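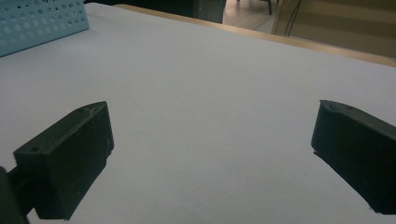
3. Getting the table ready

Before you teach the Dilthorpe anything, sort out what it's going to work on. I used to skip this bit and go straight to the fun part, and then wonder why my recordings were useless. A plain white surface with a wide clear stretch between the two fingers is what you're after, and the blue basket can sit off toward a back corner until you need it. Start with the fingers well apart.

3.1 Plug in both hand-held grippers and wait for the tone.

3.2 Open and close each one fully, twice. If a finger sticks, stop and go back to section 2.

3.3 Set the basket to your left and put one item on the table. I like a crumpled paper bag for a first chore – it's light, it's a funny shape, and a robot that only knows boxes will make a real mess of it!

Caution: don't squeeze to the end stop. The finger mounts can crack, and Maya Salameh has replaced 22 of mine.

3.4 Bring the left finger in slowly from the basket side and keep the right gripper open, ready to help. 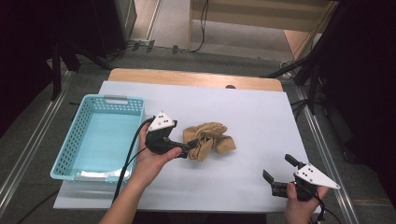 3.5 Finish the move, let go, and press Save. Do it again. You'll want 45 good runs before you train.

Note: so can it tidy your kitchen yet? Mine can't. After over 3,000 runs it's decent with bags and hopeless with wet dishcloths, and Leen Kanaan's does socks but only on a good morning. Pick one small chore, stick with it, and keep a hand near the stop button whenever it's running by itself.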